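Working Papers > Nerna Household Habits Study > Section 4

4. Where the power strip ends up

I should say at the start that I never meant to write a section on power strips. The study was supposed to be about desks - who clears them, when, and what gets left behind - and the strip only crept in when I read back through the diaries from Mernden and found people grumbling about it on page after page. One person wrote more about her strip than about her husband's filing. So I went back to the households and asked, and what follows is what they told me, with a fair bit of my own opinion mixed in.

4.1 Floor people and table people

We had 100 diaries to work from, kept by people who do at least part of their paid work at a table at home. Most of them fall into one of two camps, and they're surprisingly loyal to them. Floor people keep the strip under the table, usually against the wall, and they think of it as part of the building. They don't move it, they don't dust it, and when something needs unplugging they crawl. Table people have it up on top with everything else, and they think of it more like a stapler or a mug, a thing you reach for.

I'm a table person myself, so take my sympathies as declared. My colleague Vichien Thongdee is firmly a floor person, and he did half of the interviews, which I hope evens things out a bit. We disagreed about how to sort a good many of the diaries (what do you do with a strip that hangs off the back edge of the table by its own lead?) and in the end we put the hanging ones with the floor group, mainly so that we could stop arguing and go to lunch. 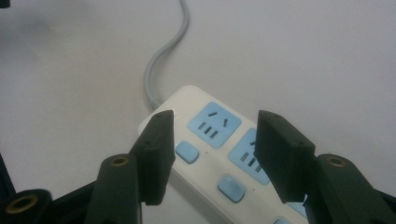
Figure 2. A switched power strip on a tabletop.

Switches were the part of all this that people had the strongest feelings about, and I hadn't even put them on the interview sheet. A strip with one master switch, or none at all, gets treated as a single lump: it's on, and it stays on. Give people several buttons and they start to make plans. The strip in Figure 2 has its buttons in pale blue, the same colour as the socket panels, set in a staggered line on the white top, and a layout like that got mixed reviews when we talked it over at Ratanaporn. Some liked that everything matched. Others said they'd want the buttons to stand out more, and one man told me he'd put a dab of nail varnish on each of his so he could tell the lamp from the printer in the evening. I tried it on my own strip at home and I've kept it, though my daughter says it looks dreadful.

4.2 The lead

Then there's the lead, and here the table people have a real problem. A strip on the floor can have its lead run along the skirting and be forgotten. Up on the table it has to cross the surface somehow to get to the wall, and it takes up a strip of space that people stop using without noticing. Several diaries describe a sort of dead corner on the far side of the lead, where post gathers and then stays put for weeks. I have one of these. It currently holds a library book and a broken torch.

People tried all sorts to get round it. Clips under the table edge were popular for a while, and so was taping the lead down flat, which works nicely until you want to wipe the table. A couple in Prarerel turned their whole desk to face the other way so that the lead went straight off the back, and they were so pleased with this that they wrote it up in both their diaries, in almost the same words.

4.3 Clearing up

On clearing days the strip is nearly always the last thing to be dealt with. Both groups said so, and the diaries bear it out: books go first, then cups, then papers, and the strip waits until someone decides whether it belongs to the table or not. Floor people mostly leave it alone at this stage. Table people lift it, wipe beneath it and put it back down, very often at a different angle from before. I asked a few of them why the angle changed and got some lovely blank looks. Vichien thinks it depends on which hand is holding the cloth, and we'd both like to look at that properly in the next round of diaries, which we plan to hand out in Mernden first.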